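Perncombe 908 Tabletop Whiteboard

Supplied by Akovgate
Category: Boards and desk surfaces

The Perncombe 908 is a framed dry-wipe board for use flat on a table or desk. It has a white writing surface, a silver aluminium frame and light grey plastic corner caps. The clip at the top is fitted at the factory and should not be levered off. 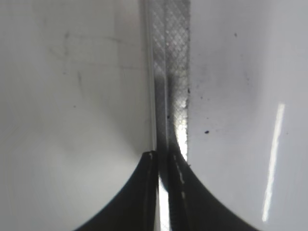
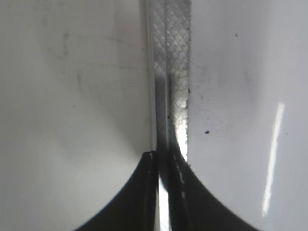
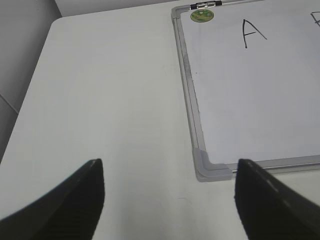 Last picture: lower left corner of the board, with corner cap, on a white tabletop.

Specification

Writing area: 300 x 200 mm
Weight: 800 g
Frame: aluminium, silver
Corner caps: plastic, light grey, rounded
Magnets: accepts small round magnets, one per sheet of paper
Pens: dry-wipe only

Care

Wipe with a dry cloth after each use. Marker residue tends to collect along the inner edge of the frame - use a damp cloth folded to a point and dry the corner afterwards. Do not use scouring pads or solvent on the caps.

Store flat. Boards may be stacked up to five high with a sheet of card between each.

Ordering

Sold singly or in packs of four. Spare caps are listed under Chowdary fittings. Orders placed before noon on Saturday leave the Pluvescombe depot the next working day.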